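Foro Casa y Labores > Textiles y ropa de cama
Tiempo de lectura: 4 min

Colcha de cuadros tejida: ¿se estira o se deja vivir?

merche_lavanda
Hola a todas y a todos, que hacía siglos que no escribía por este subforo. El caso es que me he quedado con la colcha de cuadros de mi tía y estoy enamorada, pero me trae loca. Es tejida, verde azulado con menta y blanco, y por más que la estiro se me hacen unas arrugas largas que parten los cuadros y ya no casan las rayas. Se me nota sobre todo hacia el centro de la cama. Le paso la mano, tiro de las esquinas, me voy a por el café y al volver me parece que está igual. ¿La plancho? ¿La cambio por un edredón y me dejo de tonterías? Mi marido vota edredón, ya os lo adelanto.

tresgatos
¡Ni se te ocurra cambiarla! Los cuadros grandes son muy chivatos, eso sí. Con una colcha lisa tienes media arruga y ni te enteras, pero con rayas oscuras cruzadas cualquier pliegue canta. Yo empiezo siempre por los pies, meto bien por debajo del colchón y luego voy subiendo.

Dehua Deng
Pues yo hago lo contrario que tresgatos. Primero el cabecero, lo dejo recto mirando una raya, y después voy a los pies. Si remetes antes de cuadrar, la tela ya no corre y te quedas con el bulto en medio. Tengo una de la marca Jurnach desde hace tres años y así me va bien.

tresgatos
A ver, Dehua, que yo llevo toda la vida haciéndolo desde los pies y mi cama parece de hotel jajaja. Bueno, de hostal limpio.

merche_lavanda
Os la enseño, que así se entiende mejor. Está el jersey encima porque estaba doblando ropa.
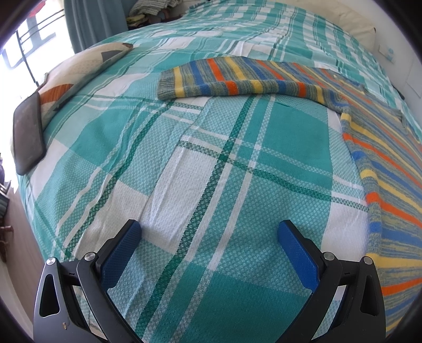 La colcha de la tía, con sus arrugas y el jersey de rayas.

Fijaos en el doblez que baja desde el puño de la manga, el dibujo se descuadra de un lado al otro. Y las rayas verde oscuro, una va en diagonal y la de la izquierda hace curvas como una carretera de montaña. ¿Eso es que la tela está dada de sí o que soy yo?

Sibel Akbulut
Qué bonita es, los cuadros menta tienen como un rombito pequeño, ¿no? A mí me parece que está simplemente puesta torcida. Si la raya te va en diagonal, gira la colcha entera hasta que vaya paralela al borde del colchón y después hablamos de arrugas. Y el jersey fuera, mujer, que con un punto encima nunca vas a ver si está lisa.

paco_de_la_sierra
Discrepo con todos. Una colcha tejida TIENE que tener arrugas. Mi madre las sacudía al aire dos veces, las dejaba caer y a otra cosa. Lo de alinear rayas con el borde me parece perder la mañana.

Sibel Akbulut
Paco, perder la mañana es buscar luego el mando de la tele en un pliegue, que ya me ha pasado.

nuria_bcn82
¿Y plancharla? Yo la mía la plancho por el revés con un paño húmedo y temperatura baja. Eso sí, hay que mirar la etiqueta antes, que me cargué una mantita de Ballellow por lista y todavía me duele.

merche_lavanda
No tiene etiqueta, se la cortó mi tía. Me da miedo meterle plancha sin saber qué fibra es.

Dehua Deng
Entonces nada de plancha. Vapor desde lejos, o la cuelgas bien extendida una noche. Y pruébalo antes en una esquina, por si encoge o se le va el color.

tresgatos
Lo de colgarla no me convence, las tejidas pesan y se deforman. Mejor extendida en el tendedero, repartida entre varias cuerdas. En septiembre colgué una por dos pinzas y me salieron unos picos que parecían orejas.

Dehua Deng
Con dos pinzas, normal jajaja. Yo decía doblada por la mitad sobre una barra gorda. Pero vale, te compro lo de las cuerdas.

paco_de_la_sierra
Y el jersey, ¿lo guardas doblado o en percha? Porque si es de punto y lo cuelgas, eso sí que es un crimen.

merche_lavanda
Doblado, doblado. Va al cajón de abajo en cuanto acabe con el montón, que me queda media colada. Voy a hacer lo que dice Sibel, girarla entera, y a probar por el cabecero - perdona, tresgatos - a ver si se dejan cuadrar las rayas. Lo del vapor lo dejo para el finde. Mi marido sigue diciendo que edredón.

nuria_bcn82
Tu marido que se haga su propia cama.

Foro Casa y Labores · Contacto · Aviso legal · © 2026 · Volver arriba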